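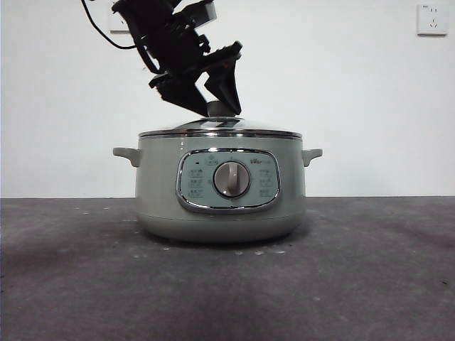

Small pots, big suppers: Barta's one-pot cooking club is back this September

I've been writing to local papers about Barta for a while now, and this is the bit of news I've been most looking forward to sending. Our one-pot cooking club is starting up again in September, with a new run of evening sessions at the Hendeo kitchen, and we've got room for 12 people at a time.

If you missed it last time, the idea is very simple. Everybody gets an electric cooking pot, a chopping board and a bag of ingredients, and we all make the same supper together. No hob, no oven, no stack of pans in the sink afterwards. I started cooking this way in a rented room with one plug socket and a windowsill for a larder, and I still do it most nights (even though I've got a proper cooker these days!).

We'll begin with soups and rice, then move on to stews, noodles and a steamed pudding that went down so well last winter that people were asking for it at the bus stop. There's a vegetarian version of everything. Tell us about allergies when you book and we'll sort your bag out separately.

The money side is good news too. Kurnard, the cookware shop on the parade, has put in £800 towards ingredients, so each session costs just £2 and you take home whatever you don't eat. Bring a tub with a lid that fits – I say this as someone who has carried lentil soup home on a bus in a mixing bowl.

You can also borrow a pot. The lending shelf is open to anyone who has come to a session, and you can keep one for a month while you decide whether you want your own. All we ask is that it comes back clean, with its own lid and its own lead. The lids aren't all the same size and we spent most of an evening in spring matching them up again.

Alongside the sessions we're putting out a new recipe booklet, printed by Zultaseo. It has some 3113 words in it, which I know because I had to cut it down from nearly twice that, and it covers every supper we cook in the club plus my notes on what to do when the bottom catches. Copies are free at the sessions and at the Kurnard counter.

Doors open at 6pm and we eat by half past seven. Booking is at the Hendeo front desk or by leaving your name at Kurnard. Reporters and photographers are very welcome, and yes, we'll feed you.

Ends

Issued by Barta. For more information, ask for the cooking club at the Hendeo front desk.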